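Tabletop Arm Kit: planning and budgeting data card
README for the equipment list, the simulated layouts and the price sheet
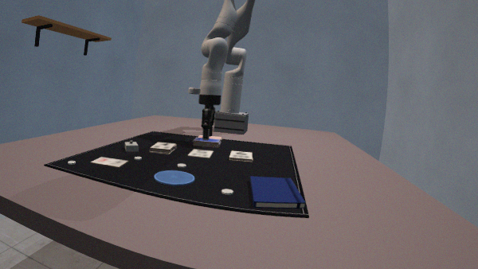 What's in this folder

Everything we put together while working out what to buy for a one-arm tabletop cell. We had a great time doing it and would love other small groups to get some use from it. You'll find:

kit_list.csv, one row per item, with supplier, price band and lead time
layouts/, simulated table setups, each with its own object list
reach_notes.txt, Hinata's notes on where the arm can and can't comfortably go
spares.csv, what we think wears out first
quotes/, blank quote request letters you can fill in and send

The layouts are computer renders. They're for planning a purchase, so please don't take measurements from the pictures. Use the numbers in the layout files.

The card table layout

This is the one we used to set the budget, and it's my favourite. There's a black mat on a big table, with single cards, stacks of cards, small white discs, a wider blue disc and a hardcover book or notebook. It looks like games night, and it's a brilliant test of a shopping list! A flat card and a thick stack ask very different things of a gripper, and the discs sit so low that you start thinking about fingertips straight away.

The printing on the cards is too blurred to read at the default render size. If you're pricing a camera for reading cards, swap in your own artwork at full size first.

How the budget is split

Our ceiling for everything except the arm was 2000 pounds. The price sheet divides that into gripper and fingertips, table and mounting, mat and objects, cameras and lights, and spares. We kept 10 per cent back for carriage and the odd cable, and spent every penny of it.

Fidel Godoy did the first version of the sheet and left out the mounting plate. Check yours! It has its own row now, marked in capitals.

There are 73 rows in the kit list. Plenty of them are small things such as bolts, cable ties and spare discs, and you can filter them out with the "minor" column.

Suppliers

Gripper quotes came from Trallance and Kestunex. Trallance were quicker to reply and Kestunex sold fingertips singly, so we ended up with an order to each. The table quote is from Sibiya. Prices are as quoted to us on 31 March 2020 and exclude VAT.

Pridness sent a quote for a full cell with guarding. It was well beyond us, but I've left it in as a separate tab in case you have deeper pockets.

Before you order

Run your own objects through the card table layout. Replace ours one at a time and keep the mat where it is, so the reach notes still apply.

Measure the doorway. Petronella Nel had to send our first table choice back for this.

Ask for lead times in writing. The longest on our list is 93 days, for the replacement wrist cable, so order that one with the arm.

Buy two mats. They're cheap and they mark easily.

Known gaps

No running costs yet. No prices for wall shelving, though the render has a shelf in it and people do ask. Lighting rows are guesses until Busisiwe Adams gets her samples back. The spares sheet assumes one shift a day.

Next update

Planned for October, with a second layout using deeper bins and a proper comparison of fingertip materials. I can't wait to get that one finished.

Contact and reuse

Looked after by Wian Fourie. Copy, change and share the files as you like, and keep the supplier names with the prices if you pass the sheet on. Corrections are very welcome, and so are your own layouts. Please send object lists as plain CSV with sizes in millimetres.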